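Sorting the Mail: How a Small Office Got Its Mornings Back
Bestgate, July 1, 2023

Slide 1. Thank Edvin Nordin for the kind introduction, and say hello to the folks from Moen in the back row! Start with the letters. When I joined we had 625 of them waiting, and I still remember my heart sinking (pause, let them laugh or groan).
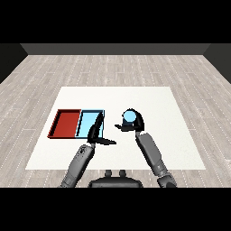

Slide 2. Tell the story of the September backlog, slowly, and don't skip the part about the lost invoice, as people always ask about it afterward. We tried folders, we tried a spreadsheet, and what finally stuck was asking one question of every envelope: does it need an answer this week?

Slide 3. Two piles, then. Answer, or file.

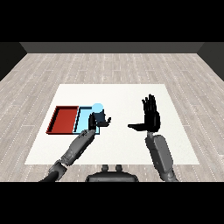

Red tray and blue tray, side by side on the left half of the table.

Slide 4. It took us 14 weeks to get comfortable, so please be patient with yourselves. Ask who has tried something similar.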